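Subject: Re: [tables] Oil finish on a dining table, again

On 9 November, Lestar wrote:

> I put two coats of the Zemel oil on our table and it has been
> bulletproof. Wipes clean, no rings. Why would anyone still
> bother with varnish?

Bulletproof for how long? You don't say, and the last three people who praised this stuff didn't either. I'd like to hear from somebody who is five years in, with kids.

I tried the same oil on a sample board. A damp glass left overnight gave me a ring by morning – faint, but I could find it with my thumb. The can says 27 days to full cure. I waited the whole time. Hsieh told me I should have buffed harder between coats, and maybe so, but a finish that only works when you buff it like Hsieh does isn't much use to me.

Dark tops are what most people here seem to be asking for:

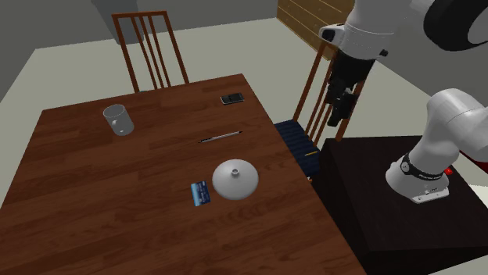
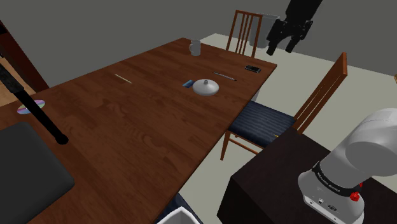
Ro-un Wang wrote back to me off list and said I could pass it on: the ring on my board was most likely wax left on the surface, and a rag with mineral spirits would have lifted it. Ro-un also thinks varnish people forget how miserable it is to strip a whole top over one scratch.

Fair point about the scratch. I'm less sure about the wax. I'll try the rag on the same board and post what I get, good or bad. Until then the varnish stays on my own table, and Lestar, please tell us when you put that second coat on.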